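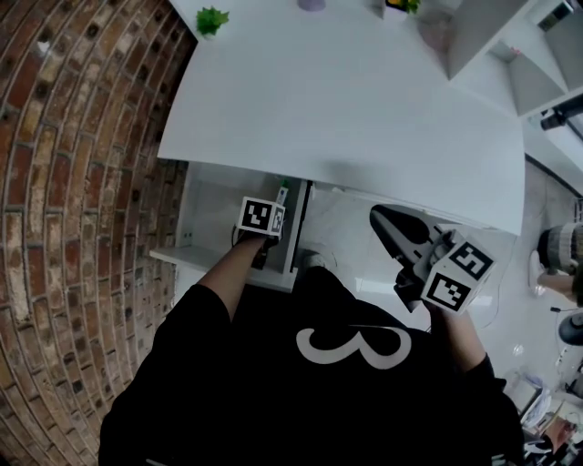

Under-desk storage is the general term for drawers, cabinets, shelves and open compartments placed beneath the work surface of a desk. The term covers units built into the frame of the desk, units hung from the underside of the top, and separate units that stand on the floor in the space the top leaves free. In the office furniture trade a floor-standing unit with drawers is usually called a pedestal, and a unit with a hinged or sliding door is called a cupboard or cabinet pedestal.

The main limit on any under-desk unit is the space needed for the user's legs. Most work on the subject treats storage and leg room as competing uses of one volume, and the common layouts differ mostly in how that volume is divided.

History

Writing tables before the seventeenth century generally had little storage below the top. Papers and tools were kept in chests, in boxes set on the table, or in a separate press. The kneehole desk, with a stack of small drawers on each side and a recess in the middle, was in use in France and England by the end of that century. Early kneehole desks were often narrow, and many had a small cupboard at the back of the recess, reached by bending down or kneeling in front of the desk.

The pedestal desk of the eighteenth century was made in three parts: a top with shallow drawers and two supporting pedestals. The parts could be moved separately, which made large desks practical in houses with narrow stairs. In the partners desk the same plan was doubled in depth so that two people could sit facing each other. Drawers were commonly fitted on one face of each pedestal and a cupboard on the other.

Steel desks with fixed pedestals became common in offices in the first half of the twentieth century. The pedestals carried the load of the top, and a desk was ordered as single-pedestal or double-pedestal. From the 1960s, panel systems and lighter desk frames moved the load to legs or to the panels themselves. The pedestal no longer had to hold anything up, and makers began to sell it as a separate item on casters.

Types

Fixed pedestals are fastened to the top and usually reach the floor. They stiffen the desk and allow thinner legs or none at all on that side. They can't be moved without taking the desk apart, and they set its height.

Suspended pedestals hang from the underside of the top by screws or rails. The floor below is left clear for cleaning. The load limit is set by the fasteners and the top, and in particleboard tops the usual point of failure is screw pull-out. Manufacturers normally call for threaded inserts or through bolts where the unit will hold files.

Mobile pedestals stand on casters and slide under the top. Their height has to be less than the clearance of the desk, including any crossbar. A gap of 40 millimeters between the pedestal and the lowest part of the desk is a common planning figure. Some mobile units have a padded lid and serve as a short-term seat.

Cabinet units have one or more doors in place of drawers. They are used for items that don't suit a drawer, such as bags, binders kept upright, computer cases and supplies in boxes. Shelves may be fixed or set on pins.

Open units have neither doors nor drawers. They are cheaper to make and allow more air to pass around equipment, but give no security and little protection from dust.

Doors and access

A hinged door under a desk opens into the space taken by the chair or the user's legs. The swing of the door is therefore a larger part of the footprint than it is in a wall cabinet. Three arrangements are used to reduce it. A pair of narrow doors halves the swing. A sliding door removes it, but leaves only part of the opening free at one time. A tambour door, made of slats on a flexible backing, exposes nearly the full opening and stores itself along the side of the case, at the cost of some interior width.

Access from above is poor in all cabinet types. A standing user has to bend, and the desktop blocks the view of the rear of the compartment.

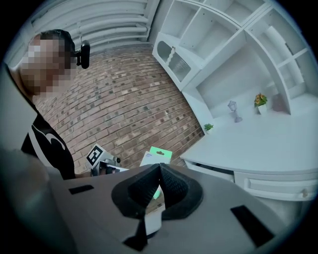 Items placed at the back of a deep cabinet are often reached by touch. Planning guides suggest keeping frequently used items in the front third of the compartment or fitting a pull-out tray. In a survey of 295 office workers, Rosário Fonseca found that material at the rear of a fixed-shelf cabinet was used far less often than material in the top drawer of a pedestal in the same office. Xiaoyan Jia repeated the survey with pull-out trays and reported a smaller difference, although the second group worked in a different type of office and the two results aren't directly comparable.

Materials and construction

Steel pedestals are folded from sheet and welded or riveted, then powder coated. Wood-based units are usually made from particleboard or medium-density fiberboard, faced with melamine, laminate or veneer, and joined with cam fittings or dowels. Edges near the floor are the part most exposed to moisture from mopping, and plastic feet or a recessed plinth are used to keep the board off the floor.

Drawer slides are classed by extension. Three-quarter slides leave the back of the drawer inside the case. Full-extension slides bring the whole drawer out and are the normal choice for hanging files. A loaded file drawer moves the center of gravity of a free-standing pedestal forward, and the unit may tip. The standard remedies are a counterweight in the base, a fifth caster under the front of the file drawer, and an interlock that allows only one drawer to be open at a time.

Locks

Most office pedestals have a single cam or bar lock at the top that secures every drawer. Key series are numbered, and a replacement key can be ordered by the number stamped on the face of the lock. The Dadden series, used by several smaller makers, had 3,332 key codes. The Henriques lock, a later design, uses a removable core so that a unit can be rekeyed without taking out the cylinder. Combination and electronic locks are common in offices where desks are shared.

Use with height-adjustable desks

Adjustable desks have reduced the use of suspended and fixed units. A suspended pedestal rises with the top and adds to the load on the lifting columns, while a floor-standing unit stays in place and may be struck when the desk is lowered. Kavent and Zarkix both sold low units for this use, in which the lid sits below the lowest setting of the desk. Rhiannon Voyle has argued that under-desk storage should be left out of adjustable workstations altogether and replaced with a tall unit at the end of the row. Hemi Dunstan took the opposite view on the grounds that shared units at a distance lead users to keep material on the desktop.

Terminology

Usage differs between regions and trades. In the United States, a two-drawer unit with one box drawer and one file drawer is listed as box/file, or BF, and a three-drawer unit as box/box/file, or BBF. In British usage the mobile pedestal is often shortened to "ped." Home furniture catalogs tend to use "drawer unit" for the same product.

See also

Credenza
File cabinet
Kneehole desk
Modesty panel
Partners desk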